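Tradeo Releases Revised Garment Care and Folding Specification for Uniform Hire Customers

RIDTHORPE – Tradeo, the workwear and uniform hire company, has released a revised care, folding and storage specification covering all knitted and woven tops supplied under its Stollus and Salian ranges. The specification takes effect in October and replaces the separate care sheets previously issued with each range.

The document applies to T-shirts, polo shirts and long-sleeved tops held by customers on site, and to garments returned to the Ridthorpe laundry for inspection and reissue. It does not apply to outerwear, flame-resistant clothing or high-visibility vests, which remain subject to their existing schedules.

Reason for the revision

The earlier care sheets were written at different times and gave conflicting instructions on drying temperature, fold width and stack height. Customers holding both ranges were in some cases following the Stollus sheet for Salian garments, and the reverse. Returned stock showed set creases across the chest, stretched necklines from hanger storage, and colour transfer where dark and light garments had been stacked together before the first wash.

"The two sheets disagreed on points that should never have differed," said Arnout Hendriks, technical manager at Tradeo. "A cotton jersey top of a given weight behaves the same way whichever label is in the collar. We have gone back to fabric weight and construction as the basis for every instruction."

Washing and drying

Garments are to be sorted by colour group before laundering. Reds, burgundies and oranges form a group of their own for the first three washes and may be combined with other dark colours after that. Wash temperature is set at 40 degrees for all cotton jersey and 60 degrees for polyester-cotton blends. Fabric softener is no longer permitted on moisture-wicking garments.

Tumble drying is permitted on a low setting only. Garments are to be removed promptly at the end of the cycle and laid flat or folded within 20 minutes. Line drying remains acceptable, with tops pegged at the hem and never at the shoulder.

Folding

The specification adopts a single fold for all short-sleeved tops. The garment is laid flat, the sides and sleeves are folded inward to form a tall rectangle of even width, and the hem is then brought up in one or two turns depending on shelf depth. The neckline is left flat and uppermost. Finished width is 320 mm for adult sizes, reduced from the mixed widths in the earlier sheets, and matches the internal dimension of the standard hire locker.

Folding boards are optional. Where they are used, the board must be withdrawn before the final turn to prevent a hard edge forming across the lower body of the garment. Work surfaces are to be clean and dry, and large enough for the full garment to lie without overhang.

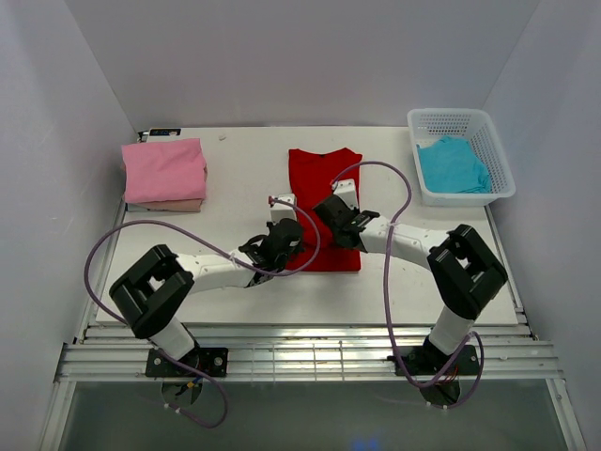
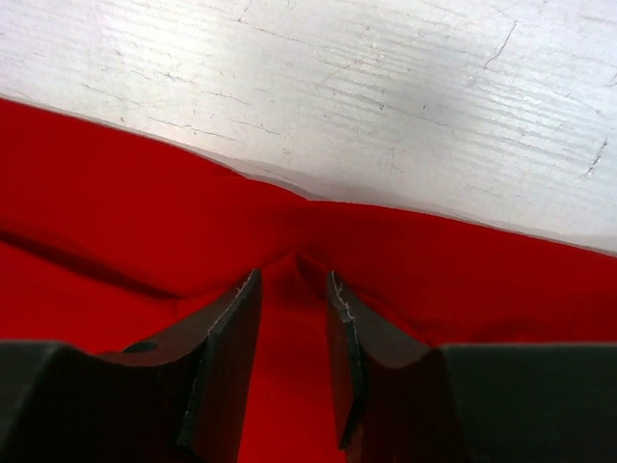
Storage and stacking

Folded tops are to be stored flat on open shelving or in lockers, with a maximum stack height of 300 mm. Above that height the lower garments take a permanent crease along the fold line, particularly in lighter jersey. Stacks are to be rotated so that recently laundered garments go to the bottom.

Hanger storage is withdrawn for all knitted tops. It remains available for woven shirts, provided that hangers have a shaped shoulder and that the top button is fastened. Cartons used for transport between customer sites and Ridthorpe must be lined and must not exceed 1000 mm in any dimension.

Storage areas should be kept out of direct sunlight. Where shelving is near a window, a blind or solid door is recommended for red and navy stock, both of which are prone to fading along exposed fold lines.

Inspection and reissue

Returned garments will be assessed against a single grading scale. Grade A garments are reissued without restriction. Grade B garments, which may show minor fading or light pilling, are reissued for back-of-house use with the customer's agreement. Grade C garments are withdrawn and sent for fibre recovery.

Sivaprasad Warrier, who heads laundry operations at Ridthorpe, said the grading scale would shorten turnaround for customers with seasonal staff. "Inspectors have been working from two sets of criteria and referring borderline items upward. With one scale, most of those decisions can be made at the bench."

The scale has been in use on the Saturday inspection shift at Ridthorpe ahead of its general introduction. Wording on collar wear and seam puckering was amended after that period.

Transition arrangements

A total of 148 customer sites will receive printed copies of the specification with their next scheduled delivery. Electronic copies are available through the customer portal. Existing care sheets should be removed from laundry rooms and lockers once the new document is received.

Garments already in circulation do not need to be refolded or relabelled. New care labels carrying the revised symbols will be introduced as stock is replaced, and both old and new labels will be in use until the changeover is complete. Where a label and the specification differ, the specification takes precedence.

Customers with non-standard lockers or shelving may request an alternative fold width in writing through their account manager.

About Tradeo

Tradeo supplies, launders and maintains workwear for hospitality, retail, warehousing and light manufacturing customers. Its laundry and inspection centre is located at Ridthorpe.

Media enquiries: Tradeo Communications, Ridthorpe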